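4. The Toaster Oven Tasks

We come now to the part of the study that gave us the most trouble and, we will admit, the most pleasure.
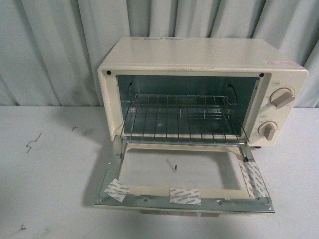
Figure 3. The countertop oven used in the Kultau kitchen tasks, with the door folded down and the wire rack in the lower half of the cavity. The two knobs are on the right side of the front.

4.1 Why a small oven

When people ask us whether a machine can help in the kitchen yet, they usually have something grand in mind, such as a whole dinner cooked and served while the family is out in the yard. We wanted to begin with something a good deal smaller, the sort of thing a tired person does at seven in the morning without giving it a thought. You pull down a door, slide something onto a rack, close the door again and turn a knob. A child of eight can manage it after being shown once (with an adult standing by, of course), and yet it brings together several kinds of motion that our earlier tasks at the Cistthorpe workshop had kept apart.

A door hinged at the bottom, like the one in Figure 3, has to be followed through an arc. The hand that pulls it must move outward and downward together, and if it moves straight out for too long, the whole oven starts to creep across the table. Small ovens are light, and this creeping turned out to be the most common nuisance in our early trials. A full-size kitchen range would have forgiven the same mistake. We considered clamping the oven in place, and two of our colleagues argued for it quite warmly, but in the end we left it free to slide, as it would be in most homes.

4.2 The four steps

We split the chore into opening, loading, closing and setting. Each step was tried 50 times with the Mivura controller and 50 times with our own older baseline, which makes 400 trials in all. The oven was turned a little to one side or the other between trials so that the controller could not simply play back one memorized path. A step counted as done only if the oven had moved less than 22 millimeters from where it started, a limit we chose after some friendly disagreement and would be happy to see others improve upon.

Opening was the step we had worried over, and the newer controller handled it rather well once it had learned to ease off the outward pull partway down. The baseline did poorly here. It would grip the handle firmly, tug, and drag the oven along behind it like a reluctant dog.

Loading was harder than we had hoped. With the door down, the hand has to reach over it to get to the rack, so the door takes up just the space where a forearm would like to be. A rack made of parallel rods adds a further difficulty, for the edge of a small tray can dip between two rods and catch. People feel this at once and lift the tray a touch. Our controller tended to push harder, and we stopped quite a few of those trials by hand to spare the rack.

Closing gave us the best results of the four. The door can be nudged from below with nearly any part of the hand, and small errors in position hardly matter until the last inch or so of travel.

4.3 Setting the knobs

We had supposed, going in, that turning a knob would be the easy part, and it deserves a little section of its own by way of apology. The two knobs sit one above the other, and each has a raised grip bar across its face. The angle of that bar tells you where to place your fingers before you turn, and it also tells you where the knob is pointing, so a misjudged angle spoils both the grasp and the reading. The printing around the knobs is tiny. From the distance at which the head camera works comfortably, we could not count on reading it, and so we gave the controller its target as an angle and left the labels out of it altogether.

Readers may fairly say that this makes the task easier than the real one, and we agree. Somebody using an unfamiliar oven would lean in and read. Teaching the machine to lean in, look, and then draw back far enough to use its hand is work that Meinecke has begun on a separate set of appliances, and we hope to borrow from it.

4.4 What we would trust it with

After a March spent almost wholly in front of this one oven, our feeling is that the opening and closing steps are ready to be tried in other kitchens, with other ovens and under less patient supervision. We would not yet leave the loading step unattended. All trials were run with the oven unplugged, and nothing in this section should be taken to say how the controller would fare near a hot rack, where a slow second attempt has a cost that our scoring does not count. The results for larger doors, including the side-hinged ones, are taken up in Section 5.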